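Marar windshield sun visor extender, after one September of evening driving

I drive home to the west every evening, and in September the low sun stays exactly under the factory visor of my car. I am not a tall person, so the visor never comes down enough for me. After two weeks of driving with one hand in front of my face I ordered the Marar extender, a tinted plate which clips on the normal visor and slides down. I paid 394 for it in the Rustero shop, in our local money, and delivery was included.

In the box there is the plate, two clips with soft rubber inside, a cloth, and a paper with instructions. The instructions are printed so small that I read them with my phone. The mounting itself is easy. You push the clips over the visor, turn one knob on each, and it holds. The first time I did not turn the knobs enough, and the plate fell on my knees when I crossed the rails near the Pleserby depot. Since I tightened them properly it did not move again.
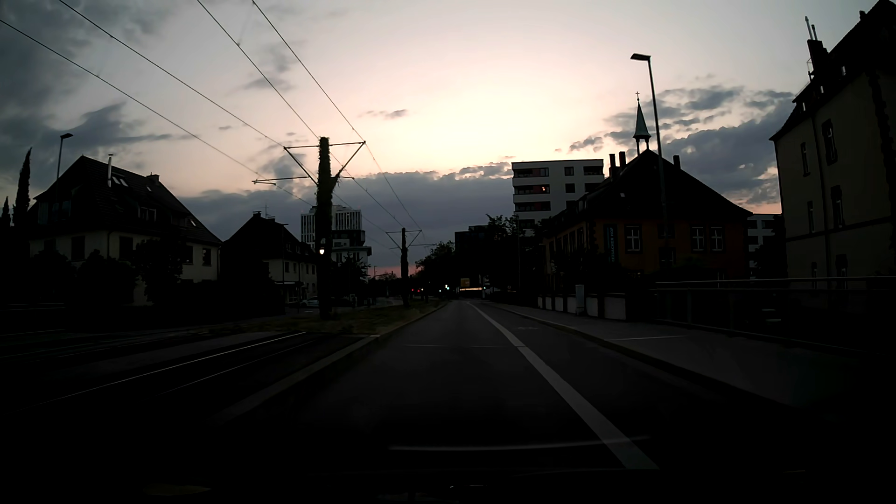
The tint is the main thing to judge, and I have mixed feelings. With the sun in front of me it is very good. I see the cars and the road surface, the colors stay natural, and my eyes are less tired when I arrive. The difficult time comes later, when the sky still has light but the street does not. My road home is at that hour pale yellow in the middle of the sky and nearly black at the buildings, with a bicycle lane on the right side behind one solid white line, and I want to see everything that may be in that lane. With the plate down, dark clothes and dark road become the same thing. So at this moment the plate must go up, and it is important that it goes up easily.

It goes up easily enough, but not perfectly. There is a small tab at the bottom edge, and you push it with one finger. When the car is warm inside, it slides well. On a cold morning it sticks a little, and then it jumps up with a click. I would prefer a bigger tab, because with gloves I cannot find it without looking, and looking at a visor while driving is a bad idea. Now I push it up when I stand at a red light.

A second remark is about the surface. It collects fingerprints very fast, and every fingerprint becomes a bright spot when light comes from the front. The cloth from the box is thin and only moves the grease to another place. I use the cloth of my glasses instead and clean the plate when I fill the tank. 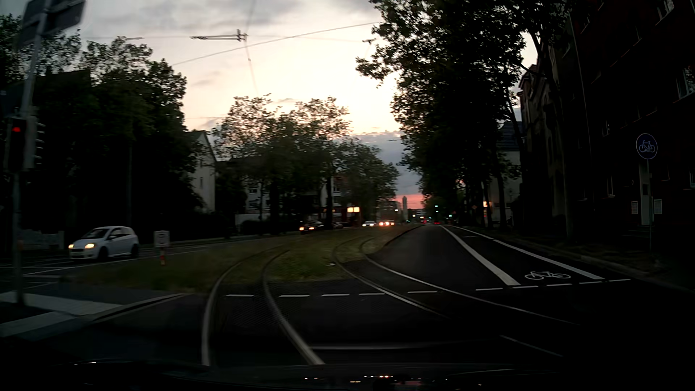 Twilight at the junction, with headlights on and a little pink left at the horizon.

At places like this one I keep the plate up completely. There are tram tracks, a signal with a red light, wires over the street, and cars which come from the other side with their lights on. I tried the plate against headlights, since the seller writes that it is "suitable for day and night". I do not agree with this. The headlights become softer, yes, but all the things without a lamp become too dark. For me it is a product for the sun only, and the box should say so.

I also compared it with the Plulletti model, which my previous car had. The Plulletti is wider and has a yellow second plate for night, but it was heavier, and its clips left marks on the fabric. The Marar leaves no marks until now. I have driven 2,000 kilometers with it and the tint has no scratches, only one thin line near the left clip where I was careless with my keys.

Good: clear view against low sun, stable clips, light weight, fair price.
Less good: tiny tab, poor cloth, wrong promise about night driving.

I would buy it again for the autumn months. In summer I take it off and keep it in the door pocket, where it fits if you remove the clips first.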